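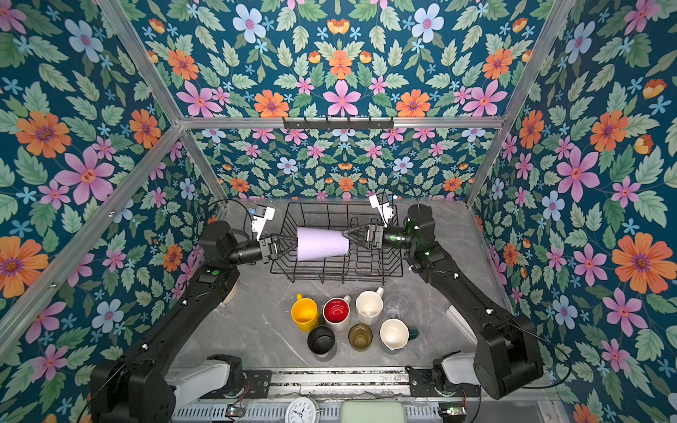
To: Dimlow canteen staff list
Date: Wed 5 July
Subject: Re: The arms and the washing-up shifts

On the list it was written:

> In June we were told that the arms will only put cups in the rack.
> Now the Sostley kitchen has six hours less on the rota each week.
> Is it the same for us? And who is responsible when a cup breaks?

Dear colleagues,

I work at the Løken kitchen, where we have had two arms for 20 weeks, so I try to answer.

Our hours are not cut, but they are moved. Before, I stood 30 minutes after each lunch with mugs and glasses. Now I sort them, and I go more often out to the tables. For my back it is better. I miss a little the talk at the sink – we were always two there.

About the breakages I asked Bundenness, who has the service contract. They answered that a broken cup must be written in the log and is not charged to the person on shift. Please ask to have this in writing also for your kitchen.

The rota I cannot explain. I think it should be discussed with the union before the summer holiday, and I can send our agreement to those who want to read it.

With kind regards,
Løken kitchen, early shift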